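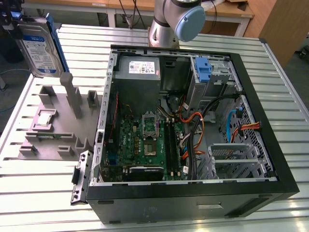
修了二十多年电脑，他劝客人先别急着换新的

Iltara维修铺开在一条老街的中段，门面不宽，左边是裁缝店，右边是卖五金的。店主今年五十出头，不愿意在文章里写名字，说街坊都叫他老板，外人也这么叫就行。采访约在下午，中间断了好几次，有人来取机器，有人来问路，还有一位老太太来问收音机能不能修。

他入行是在2000年。那时候他在一家叫Tisonex的装机店当学徒，每天的活就是拆箱、装机、贴标签。“一开始不让碰主板，先学理线。理了两个月的线，师傅才让我拧螺丝。”他说那两个月没有白费，现在打开一台机器，看线怎么走，大致就能知道上一个人是怎么干活的。

当年来装机的客人多半自己列了单子，有的是从杂志上抄的，有的是亲戚给写的。他说那时候一台电脑是家里的大件，父母带着孩子来，站在柜台前看完全程，装好了还要开机关机试几遍。“现在谁还站着看？放下就走，发消息问好了没有。”

Tisonex后来搬去了城外的电子市场，他没有跟着去，用攒下的钱租了现在这间铺面。头一年的生意不好，8月份最热的时候，有一个星期只进来三个人，其中一个是来借打气筒的。他把房租分两次交，晚上去一家网吧帮忙看机器。转机是附近一所中学的老师陆续找上门，先是一台打印机，后来是整个办公室的电脑。

问到现在送来的机器主要是什么毛病，他想了一会儿。“灰。一半以上是灰。”他说很多人以为机器慢了就是老了，其实散热器里堵着东西，风扇转得再快也没有用。他清一次灰收30元，换硅脂另算。旁边的手机店收得比他贵，他知道，也没打算涨。

除了灰，就是硬盘。他对硬盘的态度比对别的零件都谨慎。客人送来一台开不了机的电脑，他第一句话总是问里面有没有要紧的东西。有，就先想办法把资料弄出来，别的放到后面再说。“主板坏了可以买，电源坏了可以买，照片坏了你上哪儿买去？”

他讲了一件事。有位客人拿来一块摔过的硬盘，里面是孩子从出生到上小学的全部照片，没有备份。他听了听声音，没敢通电，让客人直接送去专门做数据恢复的公司。客人嫌贵，在店里坐了很久。“我说，你要是让我试，我可能给你省钱，也可能给你弄没了。这个主意得你自己拿。”客人最后还是送去了，结果怎么样，他没有问。

铺子里现在有21台等着处理的机器，按送来的先后排在架子上，每台贴一张纸条，写着日期、毛病和电话。有几台已经放了很久，电话打过去，对方说不要了，让他看着办。他一般会拆下能用的零件，内存和光驱分开放在抽屉里，机箱送去回收。

“什么情况下会劝人换新的？”他说很少。机器如果只是用来写文件、上网、看看视频，加一条内存，换一块固态硬盘，再用几年没有问题。真要劝换，多半是修理费超过了机器本身的价钱，或者配件已经找不到了。前些年他常从一家叫Cestier的批发商那里拿旧型号的电源，后来那边不做了，有些老机器也就只能放弃。

他带过徒弟，前后带过几个，待得最久的一个干到25岁，去外地进了一家公司做网络维护，过年还会回来坐坐。现在店里只有他一个人。他说不是不想带，是年轻人觉得这行挣得少，他也觉得确实少，不好意思劝。

谈到以后的打算，他说房租签到后年，到时候再看。眼睛不如以前了，焊小零件要戴两副眼镜，去年起笔记本主板的焊接活他就不大接了，介绍给同行。台式机还好，地方大，看得清楚。

临走前，记者问他有什么话想对读者说。他说，机箱别放在地上，别靠墙太紧，重要的东西存两份，放在两个地方。说完他看了看门口，那位老太太又回来了，手里拎着一台用布包着的收音机。他接过来放在柜台上，先问她上一次出声是什么时候。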